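Equipment Care and Lending: Frequently Asked Questions
Cluvville Recreation Center, Strength and Mobility Studio

The questions below are those most often received at the studio desk. They concern the small equipment lent to members, in particular wrist wraps and elastic straps. For mats and large equipment, please consult the general studio rules.

Who may borrow wraps and straps?
Any member with a current studio card may borrow them. Guests on a day pass may borrow items for use inside the studio only.

How many items may I take at one time?
Each card covers one pair of wrist wraps and one elastic strap. Instructors may sign out a full bin for a class by writing to Unathi Makhubela, Studio Supervisor, before the class begins.

Is there a charge?
Lending is included in the membership fee. A replacement fee of $2 applies to each strap that is not returned. Wrist wraps are charged at cost.

How should a strap be returned?
Lay the strap at full length on the sorting table and press it flat with both hands. Remove any twist before continuing. The strap should then be folded over on itself until it forms a compact square. Knots must be undone by the borrower.

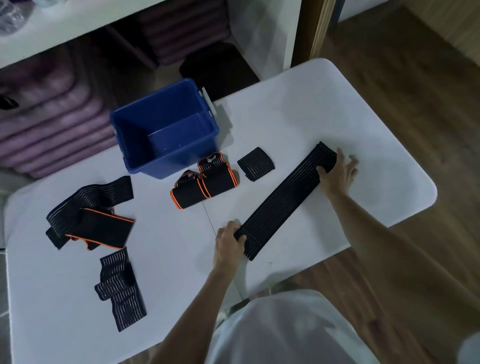 A striped elastic strap held flat on the sorting table, with rolled wrist wraps in front of the blue bin.

How should wrist wraps be returned?
Wraps are rolled, not folded. Close the fastening strip against the wrap first so that it does not catch on other items. Roll firmly toward the loop and leave the loop showing at the top. A wrap that has come undone in the bin will be rolled again by staff, but members are asked to check before leaving.

May I leave items on the table if I am in a hurry?
Yes. Items left unsorted are put in order by studio staff at 2 p.m. and again at closing. Please do not place them on the shelves or inside the bins, where they may be mistaken for items ready to lend.

How are the items cleaned?
Straps are wiped with a mild soap solution and dried flat, away from direct heat. Wraps are machine washed in a mesh bag on a cold cycle and air dried. Bleach and fabric softener shorten the life of the elastic and are not used. Members who wash a borrowed item at home are asked to follow the same method.

When is an item withdrawn from use?
A strap is withdrawn when the elastic no longer springs back, when the edge has begun to fray, or when any stitching is open. A wrap is withdrawn when the fastening no longer holds. If you notice any of these faults, hand the item to the desk and do not return it to the bin.

May I donate my own wraps or straps?
Donations are accepted in August, when the equipment inventory is reviewed. Items must be clean and in working order. The studio cannot accept straps with metal hooks.

I left my own wraps in the studio. How can I recover them?
Personal items are kept at the desk until the end of the month in which they were found. Please be ready to describe the color and any name or mark on the item.

Whom should I contact with other questions?
Questions about lending and fees should be addressed to Rima Masri, Member Services, Room 80, or by telephone at extension 639.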